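Ticket: Book shelving episodes rejected after upload
Project: Andine
Station: Rarnosow, desk station
Status: Open, waiting on a second look

Hi all, and thanks in advance for your patience with me, because I know I tend to write these things long. We've been collecting teleoperated episodes of the arm handling books around the desk organizer, and the Zakine uploader keeps marking a good share of them as "incomplete streams." I'm pasting in views from the session so that whoever picks this up can see what we're working with.

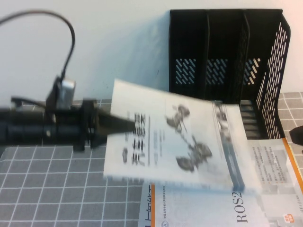 First one is the fixed camera, the other two are from a wrist.
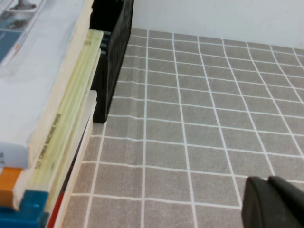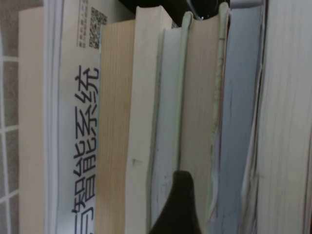 So, what happens. The operator finishes an episode, the save light goes green, everybody's happy, and then at upload the checker says one of the wrist streams is shorter than the rest. We planned for 100 episodes in this batch and the first few went through without a peep, so I really thought we were in good shape!

What I've tried so far, in order:

Restarted the recorder between episodes. No change that I could see.

Swapped the USB cable on the wrist camera for the spare one in the drawer. It felt better for a bit (wishful thinking, I suspect) and then the rejections came back.

Moved the wrist cameras to separate hubs. This did help. Out of the next 8 episodes, 4 were rejected, where before the move it was nearly all of them.

Raised the checker's timeout to 3000 ms. The message now shows up later, but it's the same message.

Update, after lunch: I went through the rejected ones by hand and they have something in common. They're the long ones, where the operator goes back for a second try at getting a finger in between two books. The short, clean pulls almost always pass. That worries me more than the error does, to be frank, because the fumbles and retries are what we most want the policy to learn from, and if the checker is quietly throwing them out we'll end up with a very tidy set that teaches it very little about tight rows.

Please don't delete anything in the rejected folder. I've copied it to the Paulík drive as well, under the same folder name, just in case.

Questions for whoever takes this:

Does the recorder have a buffer limit per stream, and is it set per camera or for the whole station? I looked in the config and found two settings that sound like the same thing.

Can we trim all the streams to the shortest one and still keep the episode? I'd much prefer that to recording them again.

Update, 4:30 p.m.: lowered the wrist frame rate one notch and ran a few long episodes on purpose. All accepted so far, but I'd like to leave it overnight before I get excited. Leaving the ticket open.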